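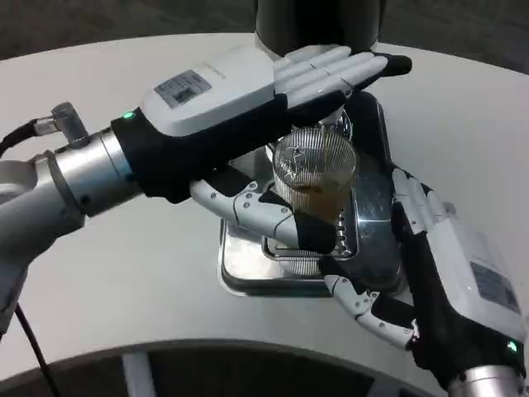
Khang Trịnh asked whether Gukidex needs a force sensor in the wrist. It does not. Grip is estimated from thumb motor current alone -- thin-walled cups are the case it was tuned on.

**Gukidex two-hand grasp module**

- Training set: 371 teleoperated grasps, 369 kept after checks
- Control: both hands share one policy, thumbs closed last
- Retuning for a new cup: around 8 grasps
- Host: Sternard controller, 3 free ports

Method note by Embla Rustad supplied with each unit. Lids not tested.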